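Pluvance Handedness and Height Table: read this before you use it

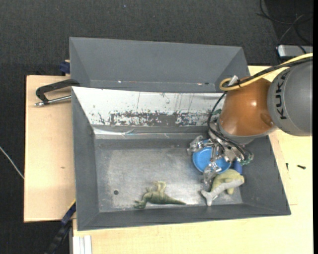
The table holds 713 rows, one per adult, with self-reported height, preferred writing hand and answers to a short questionnaire about sleep. Seon-mi Bae put it together after a press release claimed left-handed people sleep worse. I doubt that claim, and I don't think these data can rescue it.

Files
people.csv: one row per person
questions.txt: wording as asked

Known problems
Only 51 respondents write with their left hand, which is thin for anything beyond a rough average. Height was never measured. Anyone who has compared a driver's licence with a tape measure will know how that goes.
The sleep score adds up 6 questions, and two of them ask nearly the same thing. Hae-won Tak wants them merged. I'd sooner drop both.
Recruitment was through the Alliveo newsletter, whose readers presumably signed up because they already worry about their sleep.

Please don't cite a correlation from this table as a cause. Version 2 fixes the age column and leaves the rest alone.

Last edited July 5, 2024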